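3.2 Household storage and the timing of discard

Bread was the item most often reported as thrown away in the Koltberg survey, which drew 1,957 completed responses. Earlier work by Değirmenci treated bread waste as a matter of purchase size: households buy a full package, eat part of it, and discard the rest. Our results support this view only in part. Package size explained discard among people living alone, but it had little effect in homes with 4 or more residents, where the place and manner of storage mattered more.

Respondents were asked where they kept bread after opening the package. Answers were grouped as original bag, bread box, rigid container, refrigerator, or freezer. Buns and rolls were coded apart from sliced loaves, as they are often bought for a single meal and the leftover pieces have no planned use (Figure 4). 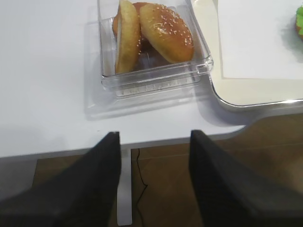
Figure 4. Burger bun pieces in a clear plastic container.

Among the 500 households that also kept a diary in September, buns were usually discarded later than sliced bread, even when both had been bought on the same trip. Bednarek reported a similar delay in the Skutholm panel and linked it to the belief that buns remain usable until mold appears. The diaries give some support to this reading. Several entries describe buns as "still fine" on the day before they were discarded. Freezing was rare for buns in all age groups, and respondents over 50 were the most likely to turn stale pieces into crumbs.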